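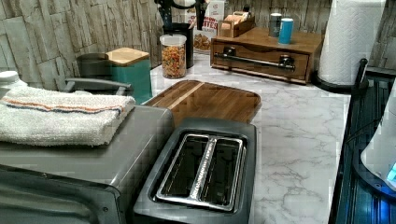
The breakfast counter, toaster end

Anyone else's workplace automated breakfast? What happens to the people?

I work the morning counter at the Sidbridge office of a mid-size insurer. In May they put a robot arm on toast and tidying. My job title is now "counter lead," which comes with the same pay and a tablet. Has anyone been through this?

Posted by crumbtray_20

I have, at the Okeke building. You'll do less toast and more explaining.
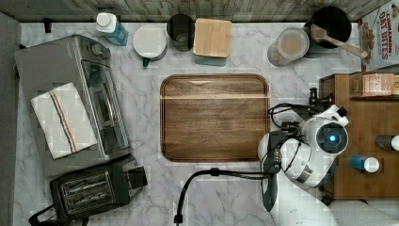
The explaining never made it into my job description, so I asked for it in writing – hours, duties, who gets called when the arm stops. Do that before your next review. Over 20 shifts in, I also got them to agree that I decide where things go on the counter. It was the only part of the job I'd been good at anyway.

Posted by Tunda
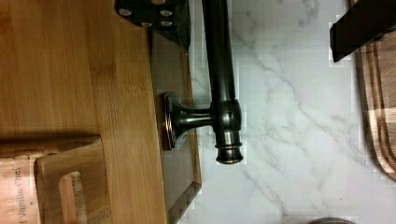

Can they cut my hours once the arm is set up?
Depends on your contract and where you live. Ask HR for the staffing plan, and keep the email.

Posted by second_shift_mo

we got one too. its fine. it doesnt talk about fantasy football

Posted by rye_or_die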